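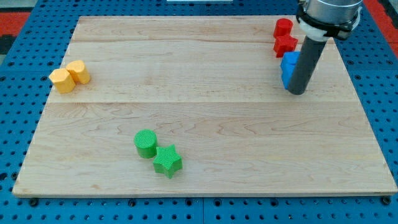 Sangkhawat is the name we gave the back bench at the Grovilano toy library, and it has been up and running since July, which is longer than I expected any of my furniture to last. The top is a blue pegboard, all those rows of little dark holes, bought because Kulap Kaewsai was convinced we would hang things from it. We have hung nothing from it. What we did was lay a pale board over the middle, three wide planks with two long seams, and that is where returned blocks go to be sorted by color. Yellows to the left, greens lower down near the middle, and the reds over on the right with a blue for company. A purist would give blue its own corner. Pornthip Boonyarit is a purist and has mentioned it.

Some notes from the bench, for the members who keep asking what goes on back there.

The board. Pale beige, with a swirly grain that shows up nicely in a photo and hides pencil marks in real life. I sanded it over two evenings and have been insufferable on the subject of grit ever since. Kulap now leaves the room when I say "one-eighty."

The bolts. Two black heads at the front edge, one toward each corner. Before the bolts, the board had a habit of drifting toward whoever leaned on it hardest, usually me.

The sorting. Color first, then size, then a look for chewed corners. Chewed corners go in the Stomgate tin, named for the biscuits that came in it. The tin is nearly full. We are not naming the family responsible, but they have 18 loans on their card and a very determined toddler.

The big set. The Platholm box is meant to hold 63 blocks and comes back with a different number every time, once with more than it left with. If you are missing a small wooden duck, please come and get it.

The pegboard, again. Pornthip has bought hooks. They are in a drawer, still in the bag, and I'm told there is a plan - I haven't been shown it.

Returns go in the crate by the door, lids on if you still have them.

Filed under: Behind the Counter, Toys & Games, Workbench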